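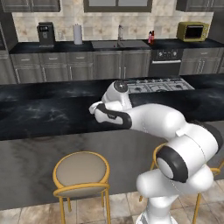 Figure 6. Simulated kitchen, white arm reaching across the island.

Filed under: Knowledge Management > Search & Retrieval
Print this article | E-mail to a colleague

4.2 Stale drafts in the review queue

Setup first. Evano knowledge base, Clindstead support desk, 400 articles, 200 of them flagged for review at the start of April. Two queue layouts compared: the default one (sorted by last edit) and the Brekton layout, sorted by number of open tickets that link to the article. Same editors, same permissions. Filters locked so nobody could rebuild the old view.

Default layout: 50 articles cleared in the first week. Mostly short ones, typo fixes, dead links. Long how-to pages stayed put. Brekton layout cleared fewer, but the ones it did clear were teh pages customers were landing on. Repeat tickets dropped for password and billing topics, no change for printing.

One caveat. Tags. Six articles carried two owners and showed up in both queues, so we dropped them from the counts. Merge rules follow Shao, with the duplicate check run before publishing and again after. Export is dated 19 April 2024; edits made later are not included.

Not tested: archived articles, attachments, anything in draft with no owner asigned. Search logs for those are handled in 4.3.

This site uses cookies to remember your settings. Accept | Manage preferences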